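Tilstead workroom, July: teaching a hand to deal with breakfast

Prevon runs the sessions, Tilstead lends the room, and I was let in for a day with a notebook and a list of doubts. The project gathers examples for a learning system. In plain terms, a robot is steered through a small household job again and again, every go is stored, and a program is later trained on the pile. The claim is that with enough goes it will cope with kitchens it has never met. I remain to be persuaded.

By the time I arrived on Wednesday the store held 1511 examples, of which 339 involved food on a plate. That sounds like plenty until you ask how many plates, how many tables and how many rooms. The answers were shorter than the question. 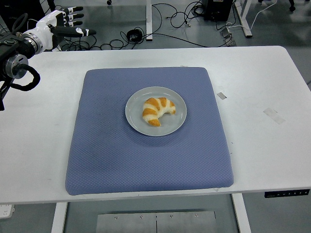
Croissant on a grey plate, plate on a quilted cushion, hand coming in from the left. Most breakfasts I know of are served on something flatter.

The job sheet for the afternoon asked for 20 goes with the croissant. Each one is supposed to begin a little differently, with the plate turned or shifted, so that the program doesn't simply learn one spot on one table. A sensible rule, though the shifts I watched were small and I suspect that a tired operator makes them smaller. Of the 20, 14 were kept. The others were marked as spoiled and left out, and I would have liked to see those kept as well, in a separate folder at least. A system that only ever sees things going right has an odd idea of what mornings are like.

Labels are written afterwards in a tool called Vultden, one sentence to each go. "Pick up the pastry" and "take the croissant" both turn up for the same movement. I was told the variety is useful. It may be, but the sheet gave no sign that anyone had planned it.

A second set is due from the Intarasuk site, using the same list of jobs and a different room. I'd wait for that before believing any score. If the training is done on one room and the test on the other, I will read the results with interest. If both rooms are stirred together first, I won't.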